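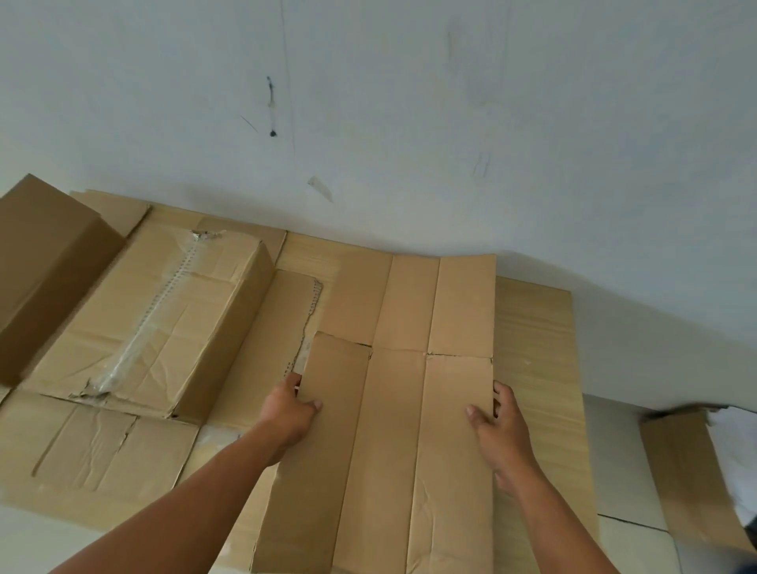 # Chapter 9: Soft Loads and Folded Goods

Breaking down a used carton is one of the lowest-ranked jobs in most stockrooms. A new hire learns it in a few minutes. A machine that does the same work on any carton it is given is much harder to build, and this chapter looks at why.

Industrial equipment already handles new cardboard well. A case erector opens flat blanks and folds them into boxes at a steady rate. It depends on blanks of one size, one thickness and one fold pattern. Used board has been taped, crushed and torn, and each piece bends in its own way.
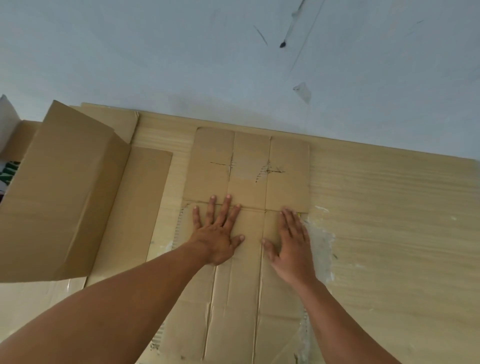

The bending matters because a robot arm usually plans its motion around a shape it knows. A rigid part keeps that shape when it is picked up. A sheet of corrugated board changes shape under its own weight, and it changes again when a second hand pushes on it. Creases act as hinges. A wrinkled panel may fold along the wrinkle and leave the score line straight.

Section 9.2 follows a trial at the Mivness parcel depot, where a two-armed machine built by Poduval was given 200 used cartons to flatten. It finished 139 without help. Of the rest, most failures involved tape. The arms pulled at a flap that was still held down, and the board tore before the tape let go. Workers at the same depot felt the resistance early and changed their grip.

Section 9.3 turns to the home. The Favis kitchen unit was tested on 63 tasks, among them folding towels and clearing a counter. Its results on cloth were better than its results on cardboard, partly because cloth can be dropped and picked up again with little harm.

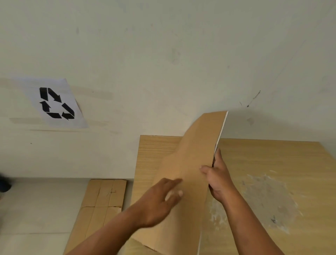 **Can a robot take over the flattening of used boxes today?**

It can take over part of the work, where the cartons are of similar size and in fair condition. Mixed and damaged cartons still need a person.

Before reading on, review the terms *compliance*, *regrasp* and *score line* from Chapter 8. The Dulholm data set used in the exercises has 700 entries, sorted by board thickness.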